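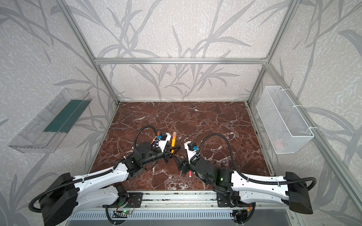

Bonjour à tous, et merci à Seung-woo pour son message sur la soirée cabaret de Mostard, qui m'a rappelé de bien bons souvenirs de mai. Pour le décor, je verrais volontiers un papier peint à grandes feuilles grises sur fond beige, avec de longues tiges qui courent d'un mur à l'autre – cela irait si bien avec les chansons lentes de Ha-neul ! Quant au piano, Getachew veut bien venir jouer, à condition qu'on l'accorde avant la répétition (il a raison, le pauvre, le si bémol du milieu fait peine à entendre).

Je vous embrasse tous bien fort,
Steinar

Le 18 septembre, Seung-woo Cha a écrit :
> Chers amis,
> La salle nous est acquise, 100 places, entrée à 20 euros. Ha-neul chantera 4 titres en seconde partie. Qui a une idée pour le décor, et qui pour le piano ?
> Amitiés,
> Seung-woo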